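How to Test a Robot Arm on a Kitchen Chore, Starting with Toast

Updated Aug 1, 2019

Many people write to us with the same question: can a machine do the small jobs in my kitchen yet? My short answer is "some of them, slowly, if you prepare the kitchen." The longer answer depends on your kitchen and your machine, so I prefer to show you how to find it out yourself. This tutorial uses toast. It looks like the easiest job in the house, and for an arm it is quite a hard one.

You need to have your arm already moving and calibrated. If it is not, please read the Kurkusard setup guide first and come back. I use a Hidatano desktop arm with a two-finger gripper. The steps are the same for other small arms, but the menu names will be different.

What you need

A two-slot toaster, unplugged
A toy slice of toast made of wood, flat and rectangular
A cutting board or a plate
Rubber pads to go under the toaster
A notebook, or a simple spreadsheet
A free afternoon

Use the wooden slice for all tests in this tutorial and never connect the toaster to the power. I know that real bread is more interesting, but bread makes crumbs, it bends, and every slice has another thickness. When the arm fails with bread you do not know if the bread or the program was the reason. With wood you know.

Step 1: Decide what "done" means

Write it down before you switch on anything. "Make toast" is too big. In my notebook I divide it into these parts: pick up the slice from the board, bring it over the slot, put it in, let go, move away without touching anything. Later come pushing the lever, waiting, and taking the slice out. Each one gets its own line and its own result.

This is also useful when you read about other people's robots. A video where an arm puts bread into a toaster shows only the middle of the chore. Somebody opened the bag, and somebody will wipe the counter after.

Step 2: Fix the toaster

A toaster is light. When the slice touches the rim of the slot, the toaster slides back a little, and then every position you saved is wrong. Put the rubber pads under it, press it down, and mark the corners on the counter with tape.

Do not place it too close to the wall. The elbow of the arm needs more space than you think. My counter is 914 mm above the floor and I first put the arm base on a lower table. This was a mistake, because the wrist could not come over the slot from above. Put the base on the same level as the toaster.

Step 3: Teach the pick-up

Lay the slice on the board so that one edge hangs over the side. The gripper can take it by this edge. A flat slice lying fully on a flat board is very hard to grasp with two fingers, and you can lose a whole day on it. A person solves this with a fingernail and does not notice.

Close the fingers slowly. If your software shows the motor current, watch it and stop closing when it rises. Lift the slice a little, wait, and look if it turns in the fingers. If it turns, grip nearer to the middle or put a piece of thin foam on the fingertips.

Step 4: Teach the approach

Turn the slice upright while it is still high above the board. Then move sideways until it is over the slot, and only then go down. Three saved points are enough: high above the board, high above the slot, and just inside the rim. Do not let the arm make a straight line from the board to the slot, or it will hit the side of the toaster.

For the last part I use the slowest speed my controller allows. If you have force sensing, set a low limit, so that the arm stops and goes back up when it meets the rim. If you do not have it, keep one hand on the stop button. Please do this also when it has worked many times already.

Step 5: Let go

The letting go causes more failures for me than the lifting. The slot is narrow and the fingers open to both sides, so the fingers must stay above the rim when they open. This means you should hold the slice near its top edge. If it was taken too low in Step 3, go back and correct it there.

Open, wait a moment, then go straight up. Moving away at an angle pulls the slice with it.

Step 6: Repeat and write down everything

One good run says almost nothing. I did 32 runs in July with the Hidatano arm, always with the counter clean, and the slice went into the slot in most of them. Then I put the normal kitchen things back and the results became clearly worse. The camera lost the edge of the toaster between other shiny metal things, and twice the wrist touched something standing beside it.

So please make two series. First a clean counter, then the counter as it is on a normal morning, with the cereal box, the mugs and the paper towels where they usually stand. Only the second series tells you if the machine is ready for a home. The end position you are looking for is the same in both: the slice upright in one slot, its top above the rim, and the toaster still in its place.

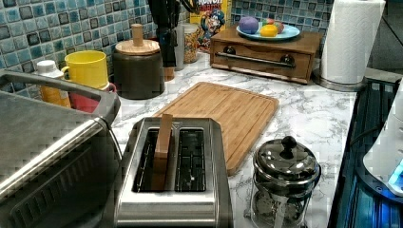
Step 7: Compare with your own hand

Take a timer and do the same job yourself. My arm needs so long for one slice that I could butter the previous one, eat it and wash the knife. The people at Burkier have a faster arm and tell me the waiting is much shorter, but their toaster is screwed to the table.

Now look at your notebook and find the line with the most failures. Work on this one first and leave the others alone. For me it was the release, and a different fingertip helped more than any change in the program. The shape I use is on the Hollis parts page, under grippers.

If a part still fails after 500 runs, change the object or the place and stop changing the numbers. Turning the toaster a quarter is allowed – you would do it for a guest too.

The lever is the subject of the next tutorial. It needs a firm push down, and a small arm may lift its own base when it tries, so get two clamps before you start.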